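Notebook - paper pulp trials, March

Morning, 9:40. Third batch of the sheet-forming tests and I'm so pleased with this one! Frida Fogh brought down another sack of shredded office paper from the Lykkegaard building (the plain white stuff, hardly any window envelopes this time) and we soaked it overnight in the big tub. It broke up beautifully. Two minutes in the blender per load and no clumps worth mentioning.

Recipe as run: 90 g dry shred, 850 ml water for the blend, then let down in the vat. I had been using 1,000 ml for the blend and it just sloshes around without getting cut, so stay with 850. Added a spoon of the Fendier starch to half the sheets, marked S in pencil on the corner.

Pulled the first sheets on the small mould. Too thick, my fault, I was scooping from the bottom of the vat. Stirred well, dipped again, and from the fourth sheet on they came out even all the way to the deckle edge. Frida's are better than mine - she has a little side-to-side shake at the end that settles the fibers. Need to practice that.

Shred for the next batch is to be kept apart from the general trash, please. Glossy pages and sticky notes go out with the trash, they leave specks.
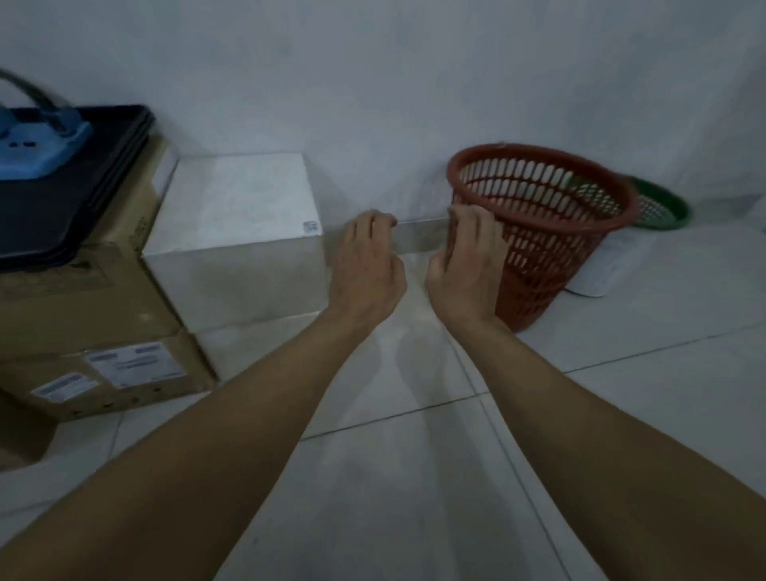
Red waste basket, in the corner by the wall.

Afternoon. Pressed the stack between felts with the Koder press, two rounds. Wet stack was 1,035 g before pressing, forgot to weigh it after (again). The S sheets peel off the felt much more cleanly and I think they'll take ink better too. Can't wait to try them with the brush pen tomorrow.

Also tried one sheet with onion skins mixed in. Lovely flecks, warm brown, smells like soup.

To do:
- weigh AFTER pressing
- wash felts, no soap
- ask Aveo if they have the finer mesh back in stock
- try half the starch
- Frida wants to do a cotton rag batch, yes please

Last updated: March, 16:20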